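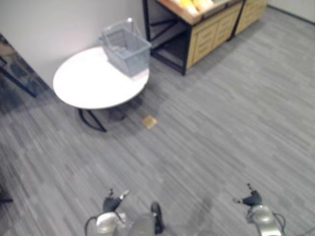 Search the forums Go Advanced

Filed under: Board Games > Strategy > Rules & Variants

zsong16
Played Clilletti again Sunday and I'm still stuck on the harbor tiles. Second place got 14 points and I got 16, but most of mine was one lucky contract at the end. Does anyone buy harbors early??

hidayah_w
Always! I grab two before anyone's looking and then sit on them (my husband hates it). Won with 48 last month.

Bassey_B
48 with how many players? We never get near that. Harbors early leave you broke for the whole canal round, I'd take a mill every time.

hidayah_w
Four players, and you take the loan, that's the trick.

Bassey_B
Loans cost you a point each round though. No thanks.

zsong16
wait, each round? We've been paying it once at the end

hidayah_w
Uh. So have we. Going to dig out the rulebook.

Adebayo N
Page 16, small print under the bank chart. Bassey's right.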